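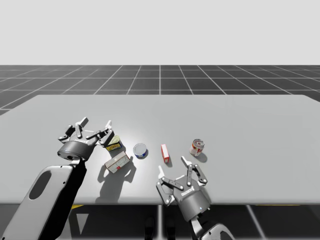

Two-arm cells: what do you write down before the sim work goes over to the real bench?

Posted by marrowfat_tom
Evening all. I've been asked to put together a short house standard for our two-arm picking cells here at Brastbridge, and I'd love to hear what other people do before I commit anything to paper (it will be quoted back at me for years, I know how these things go). We do all our rehearsing in simulation first, groceries on a table, a three-fingered hand on each arm, much as everyone seems to these days. My draft says a task needs 217 clean runs in sim before anybody tries it on hardware. It also says both hands should begin open and clear of the items, and that speed on the real arms stays at 40 per cent for the first week. Does that sound sensible, or am I being an old woman about it?

Reply from pennyroyal
Lovely to see somebody writing this down at all! The slow first week is a good rule and I'd keep it whatever anyone tells you. I'm less fond of the 217. Where did it come from? If every run has the tin and the boxes in the same places, you've really done one run a great many times over.

Reply from marrowfat_tom
Ah. It came from the Tredano job, where that was simply how many we'd got through by the time the customer visited. I did wonder if anyone would ask.

Reply from Saeed Sadeghi
I'd go further than pennyroyal and drop the count altogether. At Stirnby we list the conditions that must be covered: items standing, items lying flat, items close up against a finger, both arms wanting the same bit of table. Each one gets signed off by a person who didn't write the task. It took us most of January to agree the list, with a fair amount of grumbling, but new starters can follow it without having to ring me.

Reply from bench_goblin
Can't agree, sorry Saeed. Lists get ticked on a busy afternoon by people who want their tea. A number is crude but the log either has it or it hasn't. We ran some 3860 on the Bugti cell with the layout shuffled each time, and I slept very well.

Reply from pennyroyal
Why not both? Shuffle the layout, keep the list, and ask for 80 runs against each line of it.

Reply from marrowfat_tom
I like that very much, thank you. Saeed, would you be willing to share the headings from your list, even if the detail has to stay in house?

Reply from Saeed Sadeghi
Happy to. I'll tidy them up and post them in this thread tomorrow, after lunch.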